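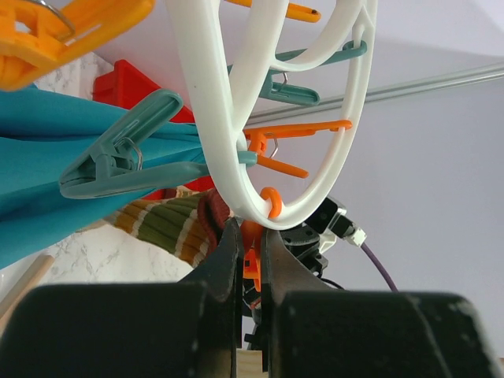

White plastic hanging frame with orange and teal clothespins.

Kustemden Visitor and Town Promotion Board
Minutes of the Regular Meeting

The meeting was called to order at 6:30 p.m. by the Chair, Gunārs Kļaviņa. A quorum was present. The representative for the Isomcombe district had given notice that she would arrive late and joined during the discussion of the walking map.

Approval of Previous Minutes
The minutes of the previous meeting were approved with one correction. The reference to "the lower market" should read "the lower market steps." The Secretary will amend the posted copy.

Public Comment
A resident of Canal Street asked that the town's website stop describing the street as a place for quiet evening walks while the road work continues. The Chair thanked the resident and referred the matter to the Website Editor. A second speaker asked whether the Board had considered listing public restrooms on its printed materials. The Chair replied that this would come up under the walking map.

Walking Map
The Board reviewed the second proof of the new walking map supplied by Karppinen. Members were generally satisfied with the street names and the color key. The following changes were requested: the ferry landing is to be moved to the correct side of the bridge, the old grain hall is to be labeled by its present name, and public restrooms are to be marked. The representative for Isomcombe objected that her district appears only as an arrow at the margin. After discussion it was agreed that Karppinen be asked to quote for an inset panel showing the Isomcombe chapel and the river path.

Motion: to approve a first printing of 600 copies, subject to the corrections above and to a satisfactory quote for the inset. Moved, seconded, and carried, with 2 members abstaining.

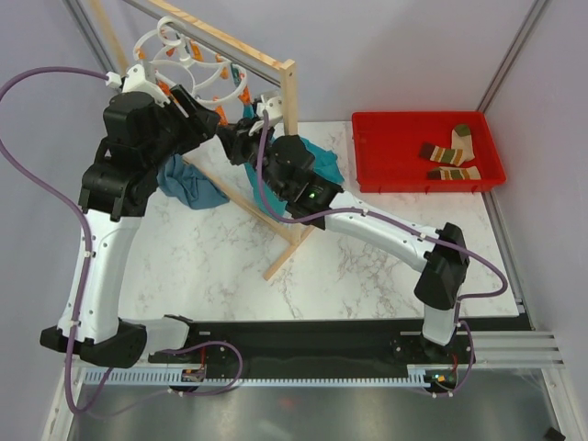
Kustemden VTPB Minutes, Page 2

Town Guide: Local Favorites Section
The Secretary reported that residents had been invited to suggest entries for the "Local Favorites" pages of the town guide. Suggestions included the bakery by the bus station, the view from the water tower hill, and the Saturday fish stall. Several residents used the form to comment on parking, and those remarks have been passed to the Town Clerk.

Members discussed whether businesses should be named. It was the sense of the Board that they may be named where the suggestion came from a resident with no interest in the business. Draft entries are limited to 20 words each. The Chair asked that the local word for the covered alleys be kept in the text and explained once, at its first use.

Gultcombe Joint Signage
The Chair reported on correspondence with Gultcombe concerning the shared welcome sign on the valley road. Gultcombe has proposed that its name appear first on both faces. The Board did not support the proposal. The Chair was directed to reply suggesting that each town's name come first on the side facing its own approaching traffic. The cost of repainting was not discussed, as no estimate had been received.

Information Desk Hours
The Board considered a request to open the information desk at the station during the lunch period. The item was tabled until the desk staff have been consulted.

Other Business
The Website Editor asked members to send in corrections to the events page by email and to include the page address. The key to the display cabinet at the library has been found and returned to the front desk.

Adjournment
There being no further business, the meeting was adjourned at 8:10 p.m.

Respectfully submitted,
Secretary to the Board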